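Labelled-table sorting kits to go to more community rooms

Reading time: 4 min
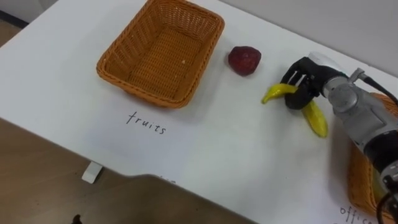 A sorting layout that runs on sheet paper, a black marker and a pair of baskets will be offered to more community rooms from December, under a program managed by the household skills group Mistura. The layout assigns each class of object a fixed location on a tabletop and identifies that location in writing directly on the surface covering. On the paper-covered table used for the fruit task, the word "fruits" is handwritten just below a woven wicker basket, with an artificial strawberry and a yellow toy banana as the sorting items. The label sits on the paper, so the basket itself carries no tag or adhesive and can be swapped without rewriting anything.

Mistura has run the layout at two sites, Hurkov and Sial, as part of a series on household organization. Participants are given mixed objects and asked to return each to its category. The program covers pantry goods, produce and desk supplies, in that order of difficulty as rated by session leaders. Desk supplies produce the most disagreement, chiefly over scissors and tape, which many households store in the kitchen.

Abla Dabbas, program coordinator at Mistura, said the decision to write on the table covering followed a trial of printed cards. "Cards migrate," Dabbas said. "Someone lifts a basket, the card goes with it, and you end up with two categories on one side of the table. Paper sheeting stays where you tape it. When it gets marked up or torn you replace the sheet."

Sheeting is cut from a roll and secured at the underside of the table. Labels are lower case, in black, and positioned on the participant's side of the container. Session leaders are asked to write the category name only, with no drawings or colour coding, on the grounds that most participants will later be labelling shelves and drawers at home with nothing more than a pen.

Artificial produce was adopted for practical reasons. Real fruit bruised under repeated handling and had to be discarded at the end of the day. The artificial pieces can be wiped down between groups and kept in a lidded tub. Dabbas said the surface texture of the pieces varied by supplier and that the group no longer buys hard plastic items with sharp moulding seams.

Open, low-sided containers are specified throughout. An earlier version of the program used deep bins, which hid the contents from anyone seated at the table and led to errors going unnoticed until the bins were emptied. Woven baskets were retained after the trial on account of weight and replacement cost. The guide recommends brushing them out between sessions, as the weave collects paper scraps and grit.

The expanded program has a budget of $2,000 for consumables and containers. Mistura expects to assemble up to 100 kits, each consisting of baskets, a length of sheeting, a marker and a tub of sorting items. Tables are not included. Receiving rooms need a rigid, level surface with clear access from at least one long side; folding tables are acceptable if the centre joint locks flat.

Bence Győri, who prepared the setup guide, said most problems reported to date concerned spacing. "If the baskets are too close together, people drop things on the boundary and argue about it," he said. "The guide now asks for a clear gap wide enough to set an object down while you decide." Győri said the guide also advises placing unsorted items behind or between the containers, leaving the near edge of the table free for forearms.

A further category, provisionally titled "repairs", is under review. It would cover objects awaiting a part or a decision, which currently have no assigned location and tend to be put in with desk supplies. Testing is to be done at the Pivley room on Friday mornings before any change is made to the kits.

Rooms wishing to receive a kit should contact Mistura with table dimensions and a preferred delivery address.

Comments

Marg T.
We tried something similar in our church hall kitchen and the paper tore wherever people leaned on it. What weight of roll are they using?

pantryshelf
Scissors go in the kitchen drawer. I will not be taking part in any discussion on this.

D. Okell
Does the guide come separately from the kit? We already have baskets and a good table and would only need the spacing information.

Marg T.
Also interested in the guide on its own, if it's available.

Contact the newsroom | Corrections | © All rights reserved | Back to top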